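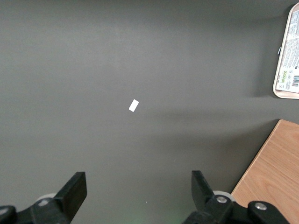
**Unit 4 · Work Surfaces and Sorting**

# Clearing a table, and reading what's left on it

Notes for the evening group, Staltville Household Skills course
Olumide Jibrin

Welcome back, everyone, and thank you for bringing so many of your own trays and boxes last time (I have never seen the back shelf so full, and I enjoyed every bit of it). These notes cover what we talked about in the first half and then go a little further into the part we had to rush. Please keep them with your Unit 3 pages on drawers, as we'll be going back and forth between the two for the next few meetings.

## Start with the surface

I am very fond of a dark table for sorting. A matte charcoal gray one like ours shows up a small white piece from clear across the room, and you don't have the glare you get from a glossy top under a ceiling light. If your table at home is pale, lay down a dark towel or a plain tablecloth before you begin. Several of you asked whether the color really matters that much, and my answer is to try it both ways with a handful of paper scraps and see which you find easier on your eyes. Mine are not young any more, so I notice the difference right away!

Shadows matter too. A tray with a raised rim throws a soft shadow over the table beside it, and on a dark top that shadow can swallow a screw or a black button whole. Move your lamp, or turn the tray, or simply run your hand across the dark side before you decide you're finished.

## The three places

We use the same three places every time, whatever we're sorting:

- **The tray** holds whatever is staying together. Choose one with a rim, so that nothing rolls off when you carry it.
- **The board** is for work in progress. A light wooden board is ideal, and you can lift it away with everything still on it when supper has to go on the table.
- **The open middle** is for the one thing you are deciding about right now.

The open middle is where most of us go wrong, me included. It fills up. You put down one piece, then another one beside it for company, and before long you have a second pile and no room to think. Keep it to a single item. A small white rectangle lying by itself, with bare table all round it, gets your full attention, and you'll deal with it far quicker than you would if it were in a heap of its cousins.

## Small white pieces

I want to spend a little time on these because they came up at almost every table. You know the sort of thing I mean: a bit that could be a scrap of paper, or a label, or a thin block of something, and from where you're sitting you can't tell which. Please don't sweep it straight into the trash. Pick it up and go through this:

1. Feel the thickness. Paper will bend, a block won't.
2. Turn it over and look for printing or sticky backing.
3. Check it against what's in the tray. Does anything have a gap, a corner missing, or a patch where a label used to be?
4. If you still don't know, put it in an envelope, write down where you found it, and move on.

Step 4 is there for your peace of mind. My own envelope drawer at home goes back to my first flat on Grutgate, and twice now it has given me back the exact foot for a wobbly shelf. (My wife would like it noted that it has also given me back a great deal of nothing.)

## Labels: keep, copy or peel?

Packaging labels are a subject all of their own, and I could happily talk about them for the whole evening. A big white one with line after line of tiny dark print, a row of little green symbols and a barcode looks like clutter, and once the thing is in use we all itch to get rid of it. Before you peel, ask what you would need from it later on.

**Keep it in place** if the item might go back to the shop, or if it carries washing, storage or safety directions. The inside of a tray that lives in a cupboard is a fine spot, and it bothers no one there.

**Copy it** if the print is too small to read comfortably. A photograph on your phone that you can enlarge will do nicely. Hold the phone straight over the label, with the writing running the right way up, or you'll be tilting your head at it for years to come.

**Peel it** if the item touches food or gets washed often, and only after you've copied it. Warm water and a little dish soap first, and patience second. Scraping comes last, with something plastic.

As for the small green symbols, some have to do with recycling and some with certification, and they are easy to muddle. Bring in any you're not sure of and we'll look them up together.

## Clips and tabs

A bright clip or tab on a rim is a lovely simple marker. Blue is my favorite because so few things in a kitchen are blue, and even a narrow sliver of it catches your eye. Decide what your color means and write it down inside the cupboard door. At the Akande center they use blue for "not finished yet," and I've borrowed that for us.

## For next time

- Choose one tray, box or drawer at home and sort it using the three places.
- Bring one label you can't make sense of.
- Read the Proten handout on adhesives, first half only.
- Envelopes are in the cupboard by the sink, a pack of 100, so please help yourselves.

The next set of notes will cover boards and how to look after the grain.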